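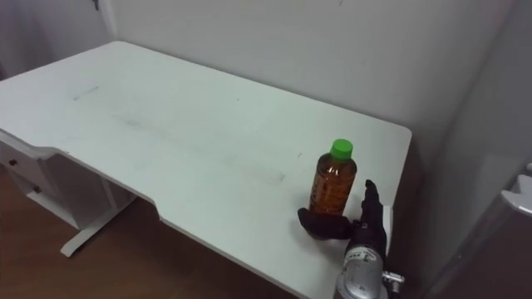
## 4. What people drink when the coffee runs out

I went into this part of the study sure that I'd be writing about coffee. Most of my own working day is coffee, and the diary form I handed out had three separate coffee boxes on it (small, large, "other"). Then the pages came back and I had to redo half my coding sheet, as so many of the afternoon entries were for cold tea in bottles.

We got 147 usable diary pages from the two sites, Jidar and Inow. A page covers one person's working day, and each drink gets its own line with a start time, a finish time, and a place. I threw out pages with no times on them. I kept pages with coffee rings, of which there were plenty!

The first thing I noticed was how long a bottle lasts. People wrote down a cup as one event: poured, drunk, done. A bottle got spread over hours, with notes like "still going" and "same one" in the finish column. My form wasn't built for that. I ended up treating a bottle as a single drink with an open end, and I closed it at the last time anyone wrote next to it. You could argue for splitting it into sips, and I tried that on 10 pages, but the times got so fuzzy that I gave up.

The second thing is that the cap matters. A mug has to be watched, or it goes cold or gets an elbow in it. A bottle with a screw cap can be left standing on a desk through a long phone call, and several diaries mention exactly that. At Inow, where the desks are shared, people also wrote that they liked being able to carry a half-finished drink to the next spot. I hadn't put a box for moving either, so all of this comes from the margins, and I'd be careful about leaning on it too hard.

Then there's the fridge. I had guessed that people close to one would put their drink back between sips, and I'd even drafted a sentence saying so. The diaries don't back me up. Once a bottle was out, it mostly stayed out, even for people sitting a couple of steps from the door. Figure 2 has the kind of layout I mean, with a bottle, a white tabletop, and a gray refrigerator close together.

**Figure 2.** Table and refrigerator at close range.

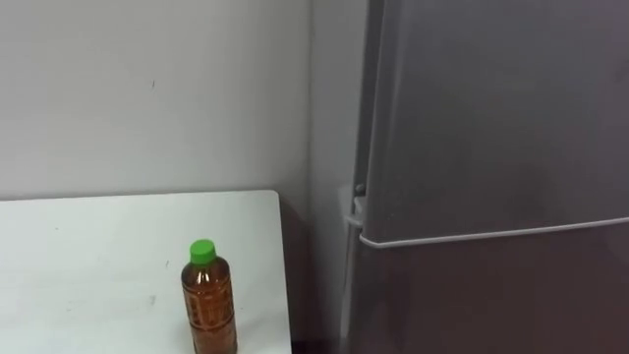

One respondent at Jidar told me that the walk was never the problem, and that a drink put back in a shared fridge simply gets forgotten until the next morning. I like that explanation a lot, and it fits the "same one" notes, but I only have it from one person. For the November round I've added a line to the form asking where the drink was left at the end of the day, plus a much bigger margin.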